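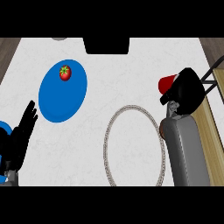 # Break room and serving area inspection – Brenon building, second floor

Inspector: Ebise Habte
Accompanied by: Bezawit Gebretsadik (site contact)
Period: February
Ratings: OK / Fix / Recheck

## 1. Tabletops and serving surfaces

- [x] **1.1 Surfaces clean to the touch, no residue** – OK.
- [x] **1.2 Stone tops sealed** – Fix. Water drop test failed on the top nearest the sink; the drop soaked in before the end of the test. Reseal before the next round. Do not use vinegar or lemon cleaner on marble.
- [x] **1.3 Edges free of chips** – OK. The old chip on the window counter has been filled and sanded.
- [x] **1.4 Tables level and stable** – Recheck. One leg pad missing. Folded cardboard is not an accepted repair.

## 2. Plates and serving ware

- [x] **2.1 No cracks or crazing on food contact side** – Fix. Two side plates pulled and thrown out during the visit.
- [x] **2.2 Stored dry and off the floor** – OK.
- [x] **2.3 Microwave-safe marking present** – Recheck. Markings on the older Cukness bowls are worn off. Treat as not microwave safe until replaced.

## 3. Electrical

- [x] **3.1 Outlets within reach of the sink are GFCI protected** – OK. Test and reset buttons worked on each.
- [x] **3.2 Cords undamaged, not run under mats** – Fix. Kettle cord is pinched behind the Ekar refrigerator. Pull the unit forward and reroute.
- [x] **3.3 No power strips feeding heating appliances** – Fix. Toaster and coffee maker share a strip. This was also noted last time – item stays open until each has its own wall outlet.
- [x] **3.4 Panel access clear** – OK. Circuit 416 label is now readable.

## 4. Floors and exits

- [x] **4.1 Wood flooring free of lifted boards** – Recheck. Slight cupping by the dishwasher. Check the supply line for a slow leak before any sanding.
- [x] **4.2 Mats lie flat** – OK.
- [x] **4.3 Exit route clear** – Fix. Cartons of paper cups stacked inside the door swing. B.G. moved them during the visit, but there is no assigned storage, so expect them back.
- [x] **4.4 Exit sign lit on battery** – OK.

## 5. Fire and first aid

- [x] **5.1 Extinguisher in place, pin and seal intact** – OK. Unit tag 1288.
- [x] **5.2 Fire blanket within reach of the hot plate** – Fix. Hook is empty. Order through Kahsay with the next supply request.
- [x] **5.3 First aid kit complete** – Recheck. Burn gel out of date; bandages and gloves fine.
- [ ] **5.4 Shelf load limits posted** – Not checked. Wall shelf is rated up to 200 lb according to the site contact; no paperwork on hand.

## Open items

Items 3.3 and 5.2 come first. Appliances on the strip stay unplugged until 3.3 is closed. Paperwork for 5.4 goes to E. Habte.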